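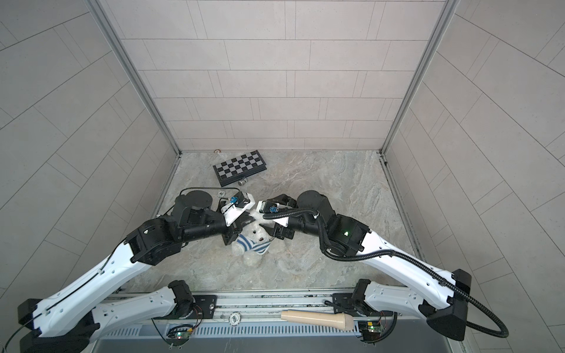 Minutes, Surface and Fittings Working Meeting
November 18, 2025

Present: Reinaldo Quintana (chair), Rosário Vieira (minutes), representatives of Olex and Statell.
Apologies: Guimarães office.

1. Minutes of the previous meeting
Approved with one correction. Under item 3, "gloss sealer" should read "satin sealer."

2. Wall tile
R. Quintana reported on the light gray rectangular tile used on the back and side walls of the enclosed bay. The staggered layout is accepted and will be carried over to the next bay without change. The darker grout was discussed. Statell had proposed a grout matched to the tile. R. Vieira stated that the darker line makes the rows easier to read and hides marks between cleanings. The chair agreed. Statell withdrew the proposal.
Grout to be wiped with neutral cleaner only. The acid product left over from the Dasden job is to be removed from the supply shelf.
Action: R. Vieira.

3. Corner posts
The aluminum posts at the two inner corners remain as installed. Olex asked whether the posts could be set deeper so that the tile edge overlaps the metal. The chair noted that this would require recutting the end tiles in every second row. Not approved. A thin bead of clear sealant is to be run between post and tile on the next bay, and the result reviewed before it is applied anywhere else.
Action: Olex.

4. Floor panel
The beige-gray marble pattern was compared with two plain samples supplied by Statell. Points made:
The veining hides dust and light scuffs. It also makes small items of similar tone harder to find on the floor. The plain light sample showed every mark. The plain dark sample was judged too close in value to the frame of the folding chessboard.
The marble pattern is retained. Statell will hold the current price for orders of 10 panels or more. Lead time is four weeks.
The metal edging along the wall bases was accepted. Olex to confirm the fastener spacing in writing.
Action: Statell, Olex.

5. Loose items
R. Vieira presented a draft inventory sheet for items kept for the bay. Each item gets one line, with name, material if known, color, and storage bin. Wording was agreed for the following:
Chessboard, folding, black-and-white playing surface, dark gray frame.
Teddy bear, plush, white, with knitted scarf, navy and white stripes.
Ring, small, round, copper-colored.
Disc, small, round, gray and white, ridged.
Cylinder, small, metal, silver.
The last entry had been listed as "nut" in one version of the sheet and "weight" in another. The neutral name stands until the part has been identified. Olex to check it against their fittings list.
Small metal parts and the disc go in the lidded bin. The chessboard is stored closed and flat. Nothing is to be stacked on it.
Action: R. Vieira to issue the sheet; Olex to identify the cylinder.

6. Care of soft items
The bear and scarf are to be cleaned separately. Scarf by hand in cool water, dried flat. Bear surface-cleaned with a damp cloth and brushed once dry. The chair asked whether machine washing was acceptable. R. Vieira advised against it until the filling is known. Agreed.

7. Budget
The balance available for surface materials is around 700. The floor panels take priority over sealant and cleaning supplies. Any single purchase outside the agreed list goes to the chair first.

8. Other business
Statell asked for the return of the plain floor samples. They will be sent back with the next delivery. The Guimarães office requested a copy of the tile layout drawing; R. Quintana to send.

Next meeting: February, date to be set by the chair.
Minutes taken by R. Vieira.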